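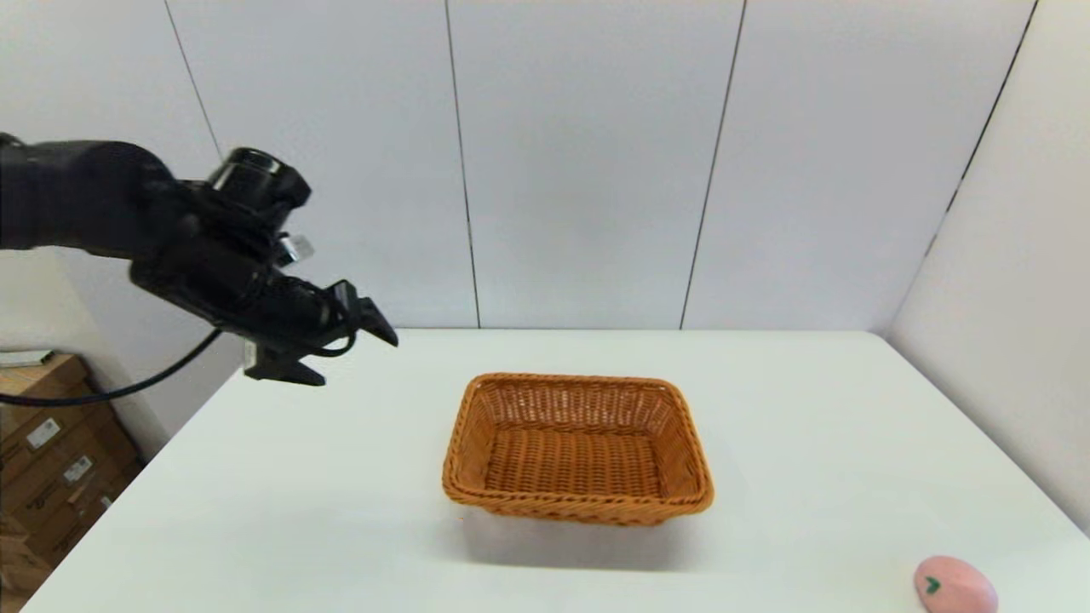
Felista Kinyua wrote in to say that a fruit basket should never be washed, only dusted, and that anyone who has put one in the sink deserves what they get. I have put one in the sink. I got a basket that leaned to the left for the rest of its life, so I'm inclined to give her the point, with a few amendments.

Dusting

Use a dry paintbrush, the inch-wide kind you bought for the window trim and cleaned so badly that it's no good for paint anymore. Work along the weave, then across it. The braid around the rim holds the most, and a brush gets into it where a cloth just polishes the tops. Turn the basket over and knock the bottom with the flat of your hand. Do this outdoors the first time. You will meet onion skin from years when you lived at another address.

A vacuum with the brush head is fine on low. On high it will find the one loose strand and take an interest in it.

When fruit has leaked

Dusting won't do much for a peach that went soft on the underside while looking perfect from above, as peaches do. Wring out a cloth in warm water with one drop of dish soap until it's barely damp, and wipe in the direction of the strands. Go over it again with plain water. Then stand the basket on its side, out of the sun, and leave it alone until the next day. A radiator dries it faster and also makes it crack.

For sticky bits down in the corners, a toothbrush. Label it. We had an incident in December.

Loose ends

Snip the whiskers, don't pull them. If a longer strand has worked out, dampen it, wait 13 minutes (I've tried less), and tuck it back under its neighbor with a butter knife. A dot of wood glue holds it if it keeps coming back. Clothespin overnight.

Kyrylo Bilyk prefers a crochet hook for the tucking and sent a long letter on sizes. I tried it. It's better than the butter knife, and I've gone back to the butter knife, which is in the drawer.

Liners

A folded dish towel in the bottom catches drips and goes in the wash. Paper towel works too but turns to felt under anything heavy. I ordered a fitted cotton liner from Nisbet that was 23 inches long, for a basket a good deal shorter, and it now does service as a hammock for potatoes.

Skip plastic. The air comes up through the weave, and that's half of why you keep fruit in a basket.

What goes in it

Peaches stem end down, one layer, until they give a little at the shoulder. Then the fridge. Sloped sides tempt you to pile, and the one at the bottom pays for it.

Bananas elsewhere. They hurry everything along.

Toy fruit gets its own basket. I have bitten a wax pear, at 7 in the morning, in front of guests.

Keys, batteries, takeout menus and the warranty for the Vurley toaster will arrive by themselves. Empty them out when you dust. They'll be back by supper.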